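**Lavomby arm: where we're at (shop news, May)** 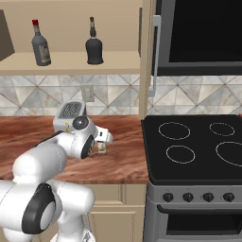
Quick one this month because I'm writing it on the bus. Short version: the arm moves, the kitchen sim runs, the real gripper is still in bits on Bench 2 and please do not tidy it.

For anyone who joined since the last newsletter, Lavomby is the kitchen arm a handful of us have been building in the back half of the shop. Obinna Bassey started it, Kanini Athumani does most of the code, Mudassar Jadoon prints the shells and swears at the printer. I do the wiring and, apparently, the newsletter.

**Sim first**

We lost most of April to the simulator and I'd do it again. Kanini set up a whole kitchen in there. Counter, stove, microwave over it, shelf with bottles, the lot. The job we're working on is the dumbest one we could think of: go to the little container with the yellowish label at the front of the counter, get the fingers around it, lift it, put it back down in the same place. That's it. No cooking. Please stop asking when it makes toast.

What's hard about it is the approach. The container is small and the toaster thing sits right behind the wrist when the arm comes in from the left, so there isn't a lot of room to be sloppy. Our first path planner liked to swing the elbow wide and then drop the hand straight down. Fine on paper. In practice it clipped the toaster, knocked the container over and carried on like it had done a great job. Four tries in a row. Kanini has since put a fat invisible box around the toaster and the planner goes around it, slowly, like someone carrying soup.

Still broken: friction. The container slides about like it's on ice whenever one finger touches before the other. We've turned the friction numbers up and then it sticks to the fingers and won't let go, so somewhere in between is the answer. If you know about contact settings come find us. There will be snacks.

**The real one**

Base is bolted down. Shoulder and elbow both turn under power and hold position, no more drooping when you switch off the lights (that was a ground fault, my fault, sorry, fixed). Wrist is assembled but not wired. Two of the cable runs came up short becuase I measured with the arm folded instead of stretched out. New cable is cut and labeled, goes in next session.

Mudassar's on his second set of printed shells. The first ones looked great and cracked at the screw holes the moment we snugged them down. New ones have thicker walls and brass inserts, and they take almost 4 hours each, so if the big printer is busy with white plastic that's why. He's put a sign-up sheet on the side of it. Use the sheet. Don't cancel his job to print a phone stand, you know who you are.

Gripper. OK. We went with squared-off fingers over the curved ones, mainly so flat pads can be stuck on and swapped. Pads right now are cut from an old mouse mat. Works better than the fancy rubber we paid for, which went shiny after a day. The motor that closes the fingers is too strong for what we want and we're limiting it in software until Obinna finds a smaller one. He's got his eye on a used Flarico unit. Until then nobody puts a hand in there with the power on. Big red button is on the left edge of the bench, and it gets tested at the start of each session, every session.

**Mock counter**

Tassanee Thammasiri turned up with a leftover length of countertop from her kitchen remodel, which saved us buying one. Surachet Kongkaew is building a frame to go under it at proper kitchen height. We need the height to match the sim or all of Kanini's reach numbers are junk. He'd like help with the legs. If you can use the chop saw and have your saw sign-off, talk to him.

We're not putting in a real stove. Somebody asked. We'll tape rings onto a black board and call it a stove, the arm doesn't care. No heat near the thing at all this year.

**Stuff we need**

- small jars or tubs with lids, empty and washed, nothing taller than your hand
- a dead toaster (cord cut off please)
- M3 screws, the short ones, we're always out
- one more person who is OK with Python and doesn't mind watching the same pick fail for an hour
- the good crimpers back. They have blue handles and they live in the Medeiros toolbox. No questions asked

**Next session**

13/05/2023, back room, usual time. Plan is wiring the wrist first, then shells on if the print finishes, then we try running the sim path on the real arm at very low speed with nothing on the counter. Container goes on after that, if there's an after that. Safety glasses for everyone at the bench, watchers too.

Money, since it came up at the last meeting: we're still inside what the shop gave us, but only just, and the motor will finish it off. Obinna's put a jar by the coffee machine.

Code's on the shop drive in the Venero folder (old project name, don't ask me to rename it, it breaks everything). Kanini's notes are in there too, start with the one called READ THIS. My stop, gotta go. Wiring diagram will be up on the wall by the weekend, promise.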